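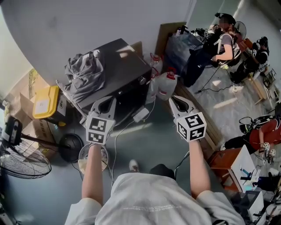 Wondau Shared Laundry Program
Progress report, second period, to July

1. Status

The program provides low-cost washing to tenants of the Memel and Iwasaki buildings. Eight machines are in service, unchanged from the last report. Work on drainage at Iwasaki is complete. Work on the hot water supply at Memel is behind schedule by 2 months.

2. Usage

Memel recorded 962 loads in the period and Iwasaki recorded 443. The lower figure at Iwasaki reflects the closure during pipe replacement. Evening demand at Memel exceeds capacity between 6 p.m. and 9 p.m., and tenants have asked for a later closing time.

3. Maintenance

Door seals were replaced on two machines. One drain pump failed and was repaired under the Truseo service contract. Lint filters are now cleaned weekly. Detergent dosing was reduced after residue was found in the drawers, and no further residue has been reported.

4. Budget

Spending is within the approved amount. The water line is under budget and the parts line is slightly over. We request approval to move the unspent water funds to parts.

5. Next period

Finish the Memel hot water work. Trial a 10 p.m. closing time at Memel. Obtain a second quote for the service contract before it renews.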